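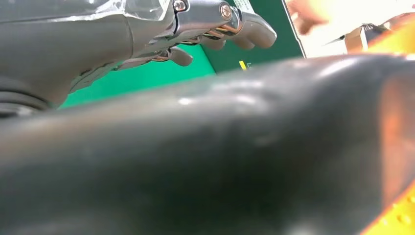 Grey, green and yellow: colour in the shared workroom at Beltitz
Project report, Dec 8, 2022
Sirkka Hyvönen, Frida Skov, Bjarke Laxdal, Hrefna Ravn
Supervisor: Maya Qudah

1. Why we chose this room

We all use the room at Beltitz, and all four of us had walked through it for a year without thinking about its colours. Then in October Maya set us the task of choosing a space and asking what its colours do for the people in it, and Frida said "the one with the yellow shapes!" before anyone else had opened their mouth. We had 7 weeks and a budget of 2000 kroner, most of which went on paint cards and one very nice roll of tracing paper.

Our question was simple. Does strong colour help people find their place in a room, or does it just get in the way?

2. What is there

The wall is grey, and on it are three yellow rectangular outlines, evenly spaced. They are only thin lines, with the same grey inside as outside, and we love them. Walk towards them from the side and they seem to shrink away from you one after another, so the wall feels longer than it is (Bjarke made a perspective drawing of this, see appendix A). There is green lower down, and where it stops against the white there is one clean straight edge that your eye goes to every time.

Beyond the wall there is a darker recess with small bits of equipment in it. We left it out of the colour study, though Hrefna wants it noted that it makes the grey look lighter than the paint card says.
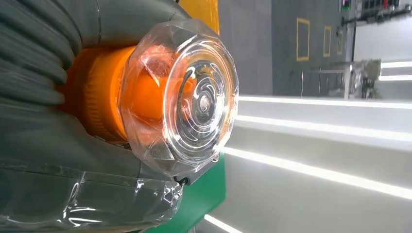
3. How we worked

First we sat in the room at different times of day and wrote down which colours we noticed, in what order. Yellow won nearly every time, even from people who told us afterwards that green was their favourite. Then we asked visitors to draw the wall from memory once they had gone out into the corridor. This was the best part of the whole project! Several people filled the rectangles in solid yellow. One drew them as windows, with curtains.

We also made cardboard models of the wall and swapped the yellow for pale blue, and then for white. The blue looked calm but a bit sleepy. With white the outlines were tidy and people forgot them at once.

4. What we think

Thin lines of a strong colour can do a lot of work on a plain wall. The green helps too, and we didn't expect that, as we had put it down as "background" in our first plan. If we did it again we would test the lighting properly. Sirkka's notes from the late afternoons hardly match the morning ones, and we ran out of time to find out why.

Appendix A: perspective drawing
Appendix B: memory drawings
Appendix C: paint cards and model photographs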